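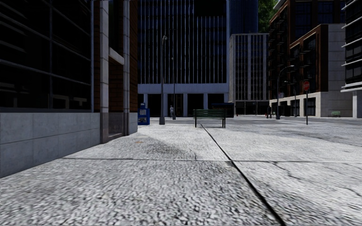
Geleck Emergency Light Tester

If you look after a building, you already know the monthly round. Someone carries a ladder from one exit sign to the next, climbs up, holds in the test button, waits, climbs down and writes the result on a sheet. In a building with a few hundred fittings that can take up most of a working day, and the sheet still has to be typed up afterward.

The Geleck tester lets one person do the same round from the floor. It is a handheld unit on a telescoping pole with a soft rubber tip. The tip presses the test button on the fitting, and a light sensor beside it reads the lamp while it is running on its battery. The reading shows on the handset with a pass or fail mark, and it is saved along with the number of the fitting.

Share 19

What it tests

Exit signs, bulkhead lights and twin-head emergency units with a push-type test button. It works with LED and fluorescent lamps. It does not work with fittings that are tested by a key switch or a magnet. For those, order the Reltby adapter, which fits the same pole and is sold separately.

Short test and full test

The short test holds the button for 30 seconds and is meant for the monthly check. For the yearly full-length test, clip the sensor head to the fitting and leave it. It takes a reading every minute and stops when the lamp drops below the level you set. The sensor head comes off the pole for this, so you can carry on with the short tests elsewhere using a second head. Extra heads are available singly or in boxes of four.

Records

The handset holds results for 611 fittings before it needs to be emptied. Plug it into any computer with the cable supplied and it shows up as a drive, with the results in one spreadsheet file. There is no subscription and no account to set up. Your inspector may want the results in a certain layout — check before you start, as the column order is easier to change at the beginning.

In use

Raffaele Bassi looks after two office blocks for Herath and has used the tester since September. "We have 422 fittings across both buildings. It was two people and a ladder before. Now I do it alone and I'm finished by lunch. The stairwells are still slow."

In the box

Handset, pole, one sensor head, two rubber tips, USB cable, charger, carry bag and printed manual. A sheet of 226 numbered labels for your fittings is also included.

Care and warranty

Wipe the sensor window with a dry cloth before each round. Replace the rubber tip when it starts to split. The handset and pole are covered for two years, the sensor head for one. Rubber tips and labels are not covered.

Geleck testers are made and serviced by Atine. For a quote, or to ask if your fittings are suitable, send us the make and model printed inside the cover — a clear photo of the label will do.

3 comments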